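Lomeck Multi-Finger Hand, matte black
986 per hand, 2 year warranty
In stock

I run the demo table at Drondden, and this is the hand I keep coming back to! Before we list anything I put it through the fruit test, same as the Hevow two-jaw and the Sial suction kit. Groceries are rude to grippers (an apple rolls off if you so much as breathe on it), so you learn a lot fast.
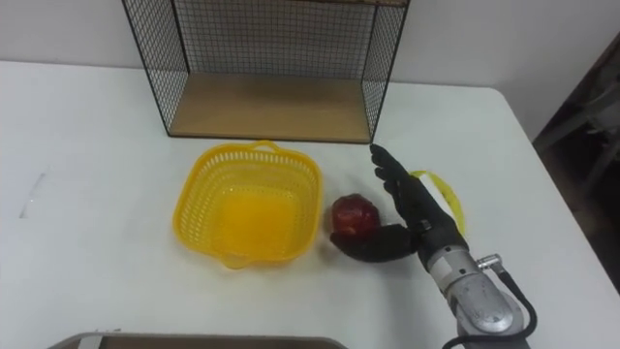
Going for the apple, thumb low and fingers up.

The thumb is what sold me. You can bring it in under something round while the fingers stay long, and I found that so much easier to set up than the Hevow, where I was forever fiddling with the approach angle. The Sial is great on flat boxes, but I wouldn't buy it for fruit.

Get a pair if your budget stretches to it. Working over a basket with both hands is where you really have to think about your paths, and I'd slow everything right down the first time you bring the fingertips close together.
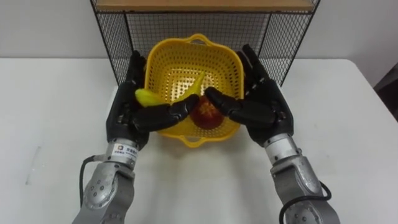
I also like to leave a little slack in the wrist cable, enough for a full turn, and check it again after you change the mounting. The adapter plate is 179 and fits most arms we sell.

Orders over 2000 ship free. Left hands are back in August, right hands go out now.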